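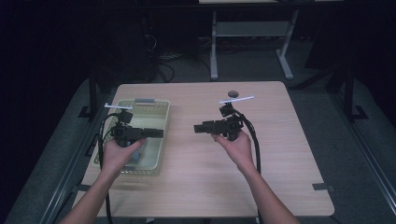 The serum I bought in May cost more than my winter boots, and the box promised "visibly renewed skin in 21 days." I used it for longer than that. My skin looked like my skin. When I wrote to Horora, the company that sells it, the reply suggested I add their night cream.

I keep hearing that skin care has become a science. Some of it has. Sunscreen works, and prescription retinoids have decades of study behind them. But the shelf between those two is long and expensive, and most of what sits on it is backed by a kind of evidence I wouldn't accept from someone selling me a used car.

Take the phrase "clinically tested." It tells you a test was run. It doesn't tell you how the test came out, who paid for it, or what the cream was compared with. I looked up the study behind Tridero's firming gel. It had 20 women in it, all of whom got the gel, and 16 of them agreed that their skin "felt firmer." There was no second group using plain moisturizer. Any cream will plump up dry skin for an afternoon, and people who have been handed a free jar are inclined to be nice about it.

Then there are the ingredients with a real study attached, used at a strength nobody studied. The label lists the vitamin or the peptide, and you are left to assume there's enough of it to matter. Howlader won't print the percentage on its brightening drops. I asked twice. The formula is "proprietary," which is a fine word for a secret you're expected to rub on your face.

My friends say I'm being a grump and that these things are harmless fun. Sometimes they are. A nice-smelling cream at the end of a long day is worth something, and I own a few. But I've also watched a friend layer three acids because an Orkik quiz told her to, then spend weeks with raw, peeling cheeks while the app assured her she was "purging." A real doctor told her to stop everything and use something bland. She was better soon after, and the bland stuff came from the drugstore.

So I'd like to see the strength on the label and a comparison group in the study. Until then I'm sticking with soap, sunscreen and a tub of plain moisturizer.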